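Ticket: spare finger pads, reorder or change supplier
Opened by: Yen-ting Yip
Assigned: Sum-yee Hsu
Status: open, waiting on quote
Site: Girkwood, fabric cell

3rd January, Yip
Need a decision on pads before the budget closes. Down to 4 sets in the drawer. Serkiven lead time now up to 33 days, was two weeks in November. If we order after the freeze we run out, simple as that.

Hsu
Which part? There are two pink ones in the catalog, soft and firm. Last PO just says "pads pink", not helpful.

Yip
Soft. Firm ones slid on the white cloth, see old ticket from King-fai.

Ng
Confirming, firm was no good on thin stuff. Fine on towels. Dont order firm again.

Hsu
Serkiven minimum is 300 dollars per order. Could split with Vidbridge cell, they use same gripper. Asked Shuk-fan.

Liu
Vidbridge can take 2 sets, charge to our code. Also want wrist camera cover on the same order if shipping is combined. Ours is scratched.

Hsu
Ok adding cover. Is the camera itself fine or are we budgeting for a new one too? Someone wrote "picture washed out" on the planning sheet and put no name.

Yip
That was me. Low contrast on plain white cloth, folds hard to pick out. Latest grab attached. 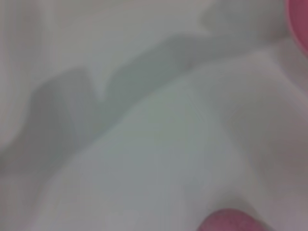
Before anybody spends on a camera I'd try a side lamp, we have one in the Nair cage. Zero cost. Will test and report back here.

Hsu
Good. Camera line stays in the plan as "maybe", second half. Pads and cover go ahead now. Pao-chu has to sign, she's out till tomorow.

Lai
Signed from phone. Send me the Serkiven quote when it lands, and put the real part number on the PO this time pls.

Hsu
Will do. Quote requested, leaving open.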